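Search this site Search Go

Farnness repair library opens its kitchen shelf in March

Good news for anyone with a wobbly pan handle or a cupboard full of pots without lids! The Farnness Lending Library of Things is adding a whole kitchen section in March, and it has 67 items ready to go on opening morning, from stockpots and steamers to a pasta machine that weighs as much as a small dog.

The new section fills the old reading corner on Alitz Street, where the shelves have been rebuilt and painted a very cheerful yellow. Members can take home up to 4 items at a time and keep them for 6 days, long enough to get through a big family dinner and the leftovers as well. There is no extra charge on top of the usual membership.

Much of the stock came from the Chien cooking school, which moved to a smaller space over the winter and had far more cookware than it could fit. The rest arrived in boxes and shopping bags after a call went out in the Fletent neighborhood newsletter. People were generous! One box held nothing but cake pans, including a heart, a star and a fish.

Glass lids were the surprise of the whole drive. They turned up in every size, many with no pot to match, and they have been sorted by width so that members can come in with a lonely saucepan and try a few on. A lid that fits is theirs to keep. 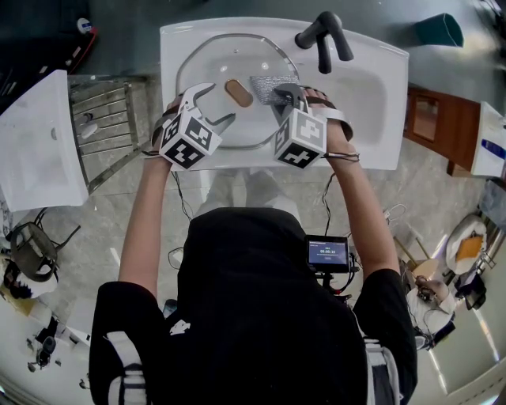
Do borrowed pots and pans have to be washed before they go back? Everything should come back clean and dry, and anything with burned-on food can be soaked overnight and returned the next morning without a late fee.

Opening day starts at 9 a.m. with coffee and a soup table, and the soup will be made entirely in pots from the shelf. A knife-sharpening bench runs until noon. Bring knives wrapped in a towel, please, and expect a bit of a line, as the last sharpening morning was packed.

The library now has 167 members, its highest number yet, and new ones can sign up at the front desk with proof of address. A wish list is pinned by the door for anyone who still has things to give. At the top of it right now are a large colander, a rice cooker and a waffle iron, with "any waffle iron at all" written next to it in red pen.

Get local stories in your inbox. Enter your email to sign up for our newsletter.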